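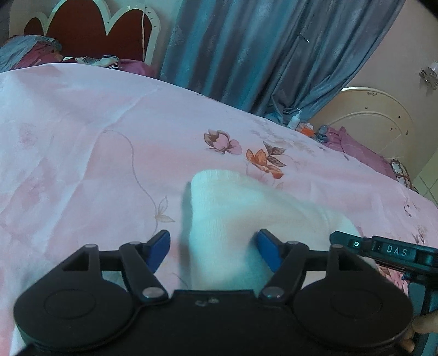
Threads > Household > Laundry

Kerstin Buschmann
September 20, 2019

Thread on line drying and why towels go stiff on it. I get asked this most weeks at Nolte and the answer doesn't fit in one post.

Cotton holds a small amount of water even when it feels dry. Some of that water sits on the fibre surface and sticks neighbouring fibres together as the rest evaporates. In still air nothing disturbs those joins, so the cloth sets like card.
14 likes

A tumble dryer breaks the joins as they form. So does wind. A towel dried outside on a gusty day is noticeably softer than one dried over a bath, same towel, same wash.

Hard water makes it worse. Ours at Nolte measures 270 mg per litre as calcium carbonate. Part of that stays in the cloth after the last rinse.
9 likes · 2 comments

Detergent dose matters as well. Most people use the hard water line on the cap and then fill the drum half full. The surplus doesn't rinse out in a short programme. Cut the dose first, before buying anything.

Spin speed. We ran the same cotton load at 1,000 rpm and at the next setting up. The faster spin came off the line sooner and creased more. For towels take the faster one. For shirts and pillowcases, stay at 1,000.
21 likes · 6 comments

Fabric softener does work on stiffness. It coats the fibre so fewer joins form. It also reduces how much water a towel picks up, and the coating builds with each wash. I leave it out of towels altogether.

Lieselotte Böttcher asked about vinegar. A little in the softener drawer will take off some of the lime. Don't do it every wash if your machine has natural rubber seals, and never with bleach.

Sheets: fold once over the line, hem to hem, pegs at the corners and one in the middle. Leave a gap between the two layers if you can. Fitted sheets go inside out, elastic downwards, or the corners hold water until evening.
17 likes

Socks by the toe. The ribbing keeps its stretch longer if the peg isn't on it.

Indoors, a window open a hand's width at each end of the room does more than turning the heating up. In December I add a fan on low, pointed along the rack and not at it.

Next thread will be on wool, which behaves differently when wet and needs its own numbers.
33 likes · 4 comments · 11 shares

Last updated: 6 hours ago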